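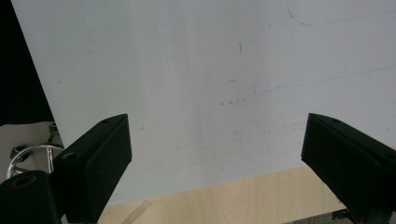
Bench Tips from the Flandell Robotics Club

These started as notes taped to the inside of the supply cabinet, where they were read mainly by the cabinet. Čestmír Kubíček, our coach, asked for them to be typed up before the new members arrive, on the theory that new members read things. Most of what follows was learned during the board-wiping project, our entry for the Grundlow competition, in which a gripper picks up an eraser, cleans a dry-erase board, and puts the eraser back where it found it. A second grader can do this. We had eight weeks.

A good deal of it applies at home too. Boards are boards and tape is tape.

Getting ghost marks off a dry-erase board

Ghosting is the faint gray writing that stays behind after you wipe. It comes from marker left on too long, or from a cheap board, or from both, and we have both.

Start with the dry eraser and get the loose dust off first. If you go straight in with liquid you make a thin gray paint and spread it evenly over everything, and then the whole board is ghosted and at least it matches.

For old marks, scribble over them with a fresh dry-erase marker and wipe while it is still wet. The solvent in the new ink loosens the old ink. This sounds like a prank and I assumed it was one. It works on most marks, and it works on permanent marker too, which you will find out when somebody grabs the wrong pen. Somebody will.

If that fails, use rubbing alcohol on a soft cloth, with a window open and everything with a flame or a spark put away. The soldering iron counts. Wipe in one direction, turn the cloth, wipe again. Follow with a cloth dampened in plain water, then dry it.

Do not use scouring powder, steel wool, or the green side of a sponge. They take the mark off beautifully, along with the surface, and from then on that patch will hold ink forever. Our practice board has a spot like this near one corner. We call it the memorial.

Wash your felt erasers or replace them. A loaded eraser puts down more than it picks up. Our wiper program spent two meetings being tuned for "poor contact pressure" when the real trouble was that the eraser was filthy. Microfiber can go in the wash with no fabric softener. Softener leaves a film that streaks, and then you get to blame the robot again.

Holding a board still on a table

A loose board on a smooth tabletop slides the moment anything pushes on it. People don't notice, since people have another hand. A gripper does not get another hand unless you buy it one.

Rubber shelf liner under the board does more than you'd think. Cut it a bit smaller than the board so it doesn't stick out and catch. If you need the board to come back to the same place every time, put down corner marks with tape and set the board into the corners before each run.

Clamps hold better than anything, but they also stick up, and the arm will find them. If you use one, tell the program it is there. We told each other it was there, which the program did not pick up on.

Tape, and getting rid of it

Use painter's tape for anything you plan to move. Clear packing tape is what you will reach for, as it is always on top, and in December it was on everything, including the backup batteries and one sleeve.

Fold the end of every strip under on itself to make a tab. Do this on the roll too. It takes a second, and it saves the fingernail ritual later.

To lift old clear tape from wood, warm it with a hair dryer on low and pull it back flat along the surface, slowly. Pulling straight up brings finish with it, and on birch plywood it may bring some birch. Leftover gum comes off with a little cooking oil on a rag, left to sit a few minutes, then dish soap on a barely damp cloth. Keep the oil away from anything you plan to stick something to that day. Test any of this on the underside first. The table belongs to the art room and the art room has opinions.

Write on your tape marks. A strip on a bench with no label is either the exact home position of the whole machine or trash, and the person cleaning up has to guess. Bárány, our practice rig (named for a character in a book only one of us finished), lost its home position this way and spent a whole afternoon politely wiping the air beside the board.

Small screws

They roll. They also bounce, and they have a gift for landing inside whatever you just closed.

Work over a tray with a rim, or a cookie sheet lined with a dish towel. Magnetic dishes are good for steel screws and useless for brass, nylon, and some stainless, so check before you trust one. An egg carton is as good as anything sold for the purpose. Put the screws in the cups in the order they came out, and close the lid before you carry it anywhere. I cannot stress the lid.

If you take apart a gripper finger, push each screw back into its own hole a couple of turns when the part is off. Now you can't mix up the long ones and the short ones. A long screw in a short hole bottoms out before it gets tight, so it feels finished while the finger wiggles. We drove Bárány's left finger around like that for a week and put it down to personality.

Screws that keep backing out need threadlocker, the removable kind, one small drop. For screws that go into plastic, check the label first, as some threadlockers crack some plastics. Nail polish will do in a pinch and comes in more colors.

Grip on slippery fingers

Bare plastic or metal fingers hold an eraser about as well as two bars of soap would. Things we tried, from worst to best:

Sandpaper glued on, grit side out. Great grip. Ate the eraser.

Hot glue in stripes. Fine until it got warm and then it peeled off in one piece, like a slug.

Wide rubber bands, doubled. Perfectly good, and they cost nothing if you buy broccoli. Replace them when they look shiny.

Thin self-stick rubber sheet, the kind sold for the bottoms of vases. Clean the finger with alcohol, let it dry, press hard, and leave it overnight. It cost us 75 cents for a piece big enough to do both fingers, and it beat the official Brornon grip pads we had been saving up for. The Brornon pads are very handsome and live in the drawer.

Check the gap with the fingers fully closed after you add anything. You've changed the width, and whatever number the program has for "closed" is now wrong. The motor will strain against the difference, quietly, until it gets hot.

Cables

Leave slack at every joint, then move the arm by hand through everything it can do, with the power off, and watch the cable the entire time. If it goes tight anywhere, it will go tight there during judging.

Hook-and-loop straps are better than zip ties on anything still being worked on. When you do use zip ties, trim them flush with proper cutters. Scissors leave a little spike, and you'll meet it later with the back of your hand.

Label both ends of the cable. Labeling one end is a way of being half sure.

Light

Glossy boards throw glare, and the camera reads a glare spot as clean white board. Our wiper skipped the same patch every evening around sunset and was perfect at lunch. We rewrote a lot of code before anyone pulled down the blind.

If you can't control the window, move the lamp to one side and low, so the shine bounces away from the camera. A sheet of baking parchment hung in front of a lamp softens it nicely. Use an LED bulb and keep the paper well clear of it anyway.

Practice the way you'll be judged

At Grundlow the marks on the board are drawn by a judge, with the judge's marker, at whatever size the judge feels like. We had practiced with our own neat circles. So get other people to scribble for you: small dots, long faint lines, things right up at the edge. Ask someone's little brother. Ours wrote a word, and the robot did eventually remove it, though not before the principal came by.

Let some of the marks sit overnight. Fresh ink wipes off if you breathe near it, and a machine that can only clean fresh ink is going to have a bad morning.

Write down what you changed between runs, one change per run. We are a team of four, and for a while each of us was fixing things independently, so any given improvement had four proud parents and no explanation.

End of the session

Cap the markers and store them flat. Stored tip up, they dry out.

Power off at the switch, then unplug. Park the arm low and folded so it has nowhere to fall.

Wipe the board last, by hand. It's faster, and Čestmír says we are not to feel bad about it.

Eraser goes back in the tin with the lid on. The tin is on the second shelf, behind the Brornon catalog. If it isn't there, look inside Bárány's toolbox, and if you find my good screwdriver in there as well, please put it on the hook with my name on it.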